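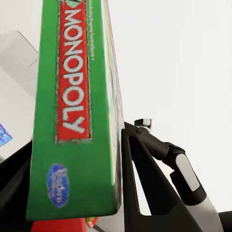 What is the biggest threat to the rhinos at Jateta right now? Snares, says Heino Vanags. Guns come second.

Vanags runs ranger patrols on the reserve. Short call, bad line. "We pulled 39 snares in February alone," he said. "Wire, mostly. Cheap stuff."

Seven rangers, 400 square miles. Not enough, he says.

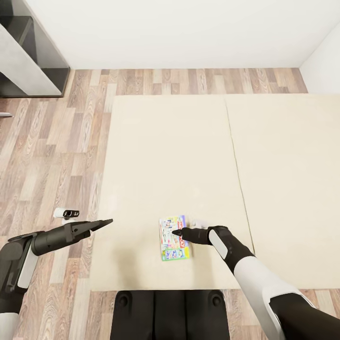

He wants more people on the north fence, and soon. "A horn buyer dosen't wait for our budget." Two arrests last year, one conviction. Appeal still pending. The next patrol was leaving so he hung up.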